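Packing small parts: which case for which box
Project report, Somkiat Wattanapong
Group project, workshop storage module

1. What we were asked to do

Sort out the small parts store. Drawers full of half open cartons, screws in with washers, nobody's labels matching. The brief was to pick one sort of case, work out a packing routine and time it. We had from February to May, which sounded like loads.

2. Cases we looked at

Three in the end. The Stiletti is a deep tub with a separate lid. The Kwak is a drawer unit, nice but takes up a whole shelf and you can't carry one drawer off without the rest going wobbly. The Flerex is a flat clear case, lid on a hinge, one catch at the front. Cost wasn't marked so we left it out, but the Kwak was dearest by a long way.

Stiletti went first. Lids went missing in week one – two of them still haven't turned up. Kwak lasted till the drop test. Flerex was what was left, and to be fair people liked it, mainly for being able to see what was in it without opening.

3. Method

18 people had a go, most of them from our year. Each person got a closed case and a small carton of parts. Open the case, lid right back on the table, tip out the carton, pack, shut, catch down. Timing started at the catch and stopped at the catch. Two runs each with the lid flat and two with the lid held up by hand.

Same table every time. Carton always on the right to begin with, we forgot this on the first Tuesday and had to throw those runs away. Left handers were asked if they wanted it swapped, only one did.

4. Results

69 runs usable out of 72. The other three were stopped becuase of spilt parts.

Median with the lid flat, 156 seconds. With the lid held up it was slower for nearly everyone and a lot more parts ended up on the floor. Carpet is good for noise, terrible for finding washers.

Nine people said the catch was stiff. Two said it was too small to get a thumbnail under. Nobody complained about the hinge.

Lid flat needs double the table depth. Fine on the big table, not fine on the benches in the store, where the back of the lid hits the wall and the case creeps forward. We tried a strip of rubber matting under it – helped a bit.

5. Problems

Started timing too late in the term. Should of done a pilot. Cartons from Pronness came with the flaps glued, so some people lost time on the carton and that has nothing to do with the case. We didn't split the two times out and it is the main weakness in the numbers.

Also no check on whether people got faster just from practise. Order was the same for everyone.

6. Recommendations

Flerex for anything the size of a fist or under. Keep the big table clear for packing, don't do it on the benches. Label on the front edge and not the lid, as the lid label ends up face down when it's open. Cut the carton flaps beforehand.

If another group picks this up, time the carton and the case separately and mix up the order of the runs.

Figures 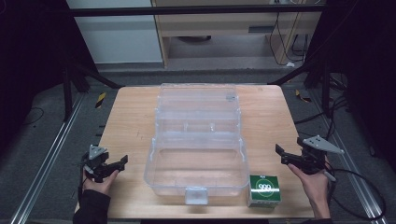

Fig. 1. Clear case open on the table, lid folded right back, green 999 box to the right.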